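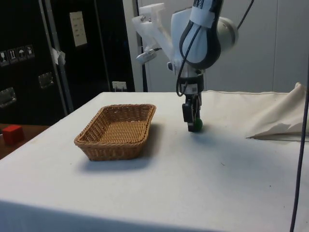 Filed under: Talks & Handouts / Small Spaces, Happy Homes

One Basket, One Table: speaker notes
Andrade community room, 9th January, evening session

Opening (keep it short, people will still be finding seats)

Welcome everybody. Say where the coffee is. Then straight in with the question: where do the little things in your house go at the end of the day? Wait for answers. Let them shout! Last time I ran this I got the fruit bowl, the windowsill, "my coat", and one very good "under the sofa, forever".

Tell them about my own count. One weekend I went through the house and counted every small loose thing that had no place to live, and I reached 338. Balls, batteries, buttons, a chess pawn, keys for a bike lock I no longer own. I loved doing it, which says something about me. Pause for the laugh if there is one.

Main idea, say it slowly: a low open basket on a table you walk past beats any drawer. You drop things in as you go by, no lid, no handle to pull, and you can see from across the room when it's getting full.

1. Why I like wicker

Get excited here, I always do. Pass the spare basket around the front row and let people run a thumb over the weave. A tight weave matters more than they expect, so have them look at the floor of the basket as well as the sides. Buttons and beads find any gap going. A rolled rim is lovely to pick up and it wears well at the corners, where cheap ones start to fray.

Mention shape. A rectangle sits neatly with its long side along the table edge and leaves you room to work behind it. Round ones are pretty (I have two) but they eat up a small table.

Keep it low! If your hand has to go in past the wrist, things get lost at the bottom and you've made a drawer again.

Somebody will ask about cleaning. Dry brush, tap it upside down over the sink, damp cloth for sticky spots, then dry it well away from the radiator.

2. Start with one thing

My favorite part of the whole evening. People want to begin with the big heap, and I get it, but start with a single small object. A ball is perfect. Pick it up, say out loud that it lives in the basket, put it in. Feels silly, works wonderfully with kids. The Ultside playgroup did it for 10 days and the children were reminding the grown-ups by the end of the first week.

Picture it: a green ball, an empty basket, a cloth on the table. That's all the equipment you need to get going tonight. 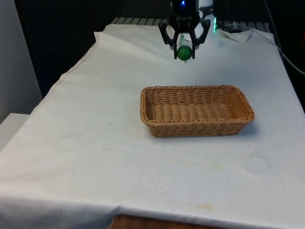
3. The cloth underneath

Don't skip this even if running late. A plain white cloth makes small things easy to spot, and it stops balls and beads from rolling so fast. Let it hang over the edges, wrinkles and all. Mine doesn't get ironed. Stains are fine too, a tidying cloth is a working cloth and nobody is eating a formal dinner off it. Old bed sheets are great, folded back at a corner if they're too long.

If the floor in your house slopes like mine does, the cloth is worth it for the marbles alone.

4. Emptying day

Pick one evening. Tip everything out on the cloth, sort it, put back what truly lives there. Takes me nearly 7 minutes with the radio on. Things that belong in another room go there right away, before you sit down.

Story if there's time: the Raltov Street swap table. Neighbors brought their odds and ends all through January, and the tally sheet came to 2859 items. Half of it was pens! Ask who has a pen drawer. Hands up, all of you.

Try-it section

Pairs, one basket each, bag of mixed bits from the box by the door. Walk around and chat. Ring the bell when most have finished.

Before they go: Turnutwood has the sign-up sheet for the drawer dividers evening. Collect the baskets at the door and check that the small one came back.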